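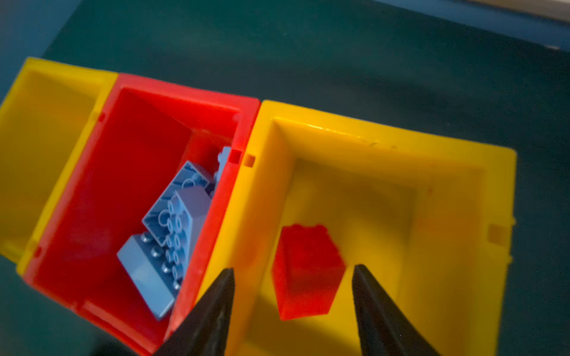 Posted by bricksorter_tl
2018-09-06

I run the block table at a playroom and I'm trying to settle on a bin system before we reopen the toddler section. The bins I have on trial are Kaniver, the open-top ones with tabs and slots on the rim. I set them up yellow, red, yellow on the green table, with a few of the big gray-blue bricks in the red one to see how they sit. Connected side by side the row feels stable. My question is about lifting. Once the tabs are seated I can't get the center bin out without moving both neighbors. Is that how they're supposed to work, or am I assembling them wrong?

---

Reply by Rundis_owner

That is normal for a rim joint. The tab drops into the slot from above, so whichever bin carries the tab has to come up first. If the center bin has slots on one side and tabs on the other, one neighbor will always be sitting on top of it. Start at the end of the row and work in.

I use Rundis bins, which clip at the base. Easier to pull from the middle, but they creep apart when kids lean on them.

---

Reply by mpk_shelving

Don't connect them at all. Put a strip of shelf liner under each bin and push them together. You get most of the stability and any bin can leave the row on its own. I have 20 of them in a church nursery set up like this and I clean them one at a time.

---

Reply by Rundis_owner

Shelf liner works on a shelf with a back and sides. On an open table a two-year-old will pull the whole bin onto the floor by the rim. A connected row is heavier to drag.

---

Reply by mpk_shelving

Heavier to drag and heavier when it lands. I would take one bin on the floor over three.

---

Reply by Ludger Weidemann

Two separate issues here.

1. Joint. Check the tabs for molding flash. On my set 2 of the tabs were oversize and had to be trimmed with a utility knife. After that the bins separated with a straight pull, no twisting. If you twist, you stress the corner of the slot, and that is where mine cracked in May.

2. Capacity. Tapered walls lose more volume than people expect. The floor is smaller than the opening, and large bricks bridge across each other when they land at an angle. Look at the brick tipped up with its hollow side showing. One piece leaning like that takes the space of two lying flat. Fill to around two thirds and stop.

---

Reply by bricksorter_tl

Thanks. I'll look at the tabs tonight. Hadn't thought about flash. We have 3,093 pieces on the inventory sheet, though a good part of that is the small stuff that stays in the closet. Would you sort by color or by size?

---

Reply by Ludger Weidemann

Size. Color sorting lasts one session.

---

Reply by hanne_k

Disagree. With colored bins the kids match to the bin, and that gets the floor cleared. Ours do it without being asked. It falls down when you own a brick color that has no bin, and your gray-blue ones would be in that group. I gave those a Thiele crate at the end of the table.

---

Reply by mpk_shelving

Griltumis sells a gray bin in the same footprint as the Kaniver. Pack of 8, no singles. I haven't checked whether the tabs line up.

---

Reply by Rundis_owner

They don't. Slot spacing is different. You can stand one next to the row but it won't lock.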